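Projektbericht: Ein Würfel, ein weißer Tisch und ganz viel Farbe
Theano Konstantinidis und Gerasimos Tsoukalas
Grundkurs Gestaltung, Abgabe 11. Januar 2019

Worum es uns ging

Angefangen hat alles mit einer Diskussion im Werkraum. Gerasimos behauptete, ein einfarbig gestrichener Würfel sehe überall gleich aus, Theano war vom Gegenteil überzeugt. Also wollten wir wissen: Wie viele verschiedene Blautöne sieht man an einem Körper, der mit einer einzigen Farbe gestrichen ist? Und wie verändert ein heller Untergrund den Eindruck?

Material und Vorbereitung

Wir haben 7 Holzwürfel zugeschnitten, geschliffen und gestrichen, vier davon in Blau. Die Farbe kam von Damska und trocknet wunderbar matt auf. Ein erster Versuch mit Glanzlack (Marke Prondgate, der Rest aus dem Schrank) ging gründlich daneben, weil sich das Fenster in jeder Fläche spiegelte und wir beim Vergleichen ständig den Kopf verrenken mussten. Zwei dünne Schichten mit 30 Minuten Pause dazwischen haben am besten gedeckt. Die Kanten muss man vorher wirklich sorgfältig brechen, sonst platzt dort später die Farbe ab — das haben wir bei den ersten beiden Würfeln gelernt!

Beobachtungen auf dem weißen Tisch

Auf Weiß kommt das Königsblau richtig zum Leuchten. Die Oberseite wirkt ein Stück heller als die Vorderseite, obwohl beide aus demselben Topf gestrichen sind, und aus dem Quadrat wird durch die Perspektive ein Trapez. Genauso spannend fanden wir den Tisch selbst: Wer länger hinschaut, entdeckt in der Mitte einen leichten graugrünen Stich, und nach rechts wird die Fläche sanft dunkler. Reines Weiß ist das also an kaum einer Stelle.

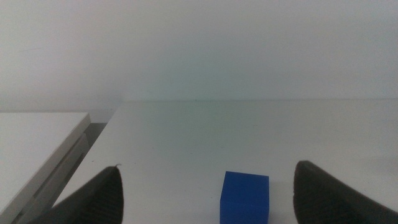 Farben nachmischen

Danach kam der Teil, auf den wir uns am meisten gefreut hatten. Jeder von uns mischte mit Gouache die Töne der Ober- und der Vorderseite nach, ohne beim anderen zu gucken. Für die Oberseite reichte ein winziger Tupfer Weiß, Gerasimos nahm zuerst viel zu viel und landete bei Himmelblau. Die Vorderseite war schwieriger. Mit Schwarz wurde sie sofort stumpf, mit etwas Umbra gebrannt passte sie dann (Theanos Idee, darauf legt sie Wert). Am längsten haben wir am Tischweiß gesessen, das auf dem Papier immer wieder zu gelb ausfiel.

Was wir noch ausprobieren möchten

Im Juni würden wir die Reihe gern bei Sommerlicht wiederholen und die übrigen Würfel in Orange streichen. Außerdem fehlt uns ein dunkler Untergrund zum Vergleich. Bei Karamanlidis gibt es Tonkarton in einem schönen tiefen Grau, den Bogen haben wir uns schon zurücklegen lassen. Die Mischproben hängen bis dahin im Flur neben dem Werkraum.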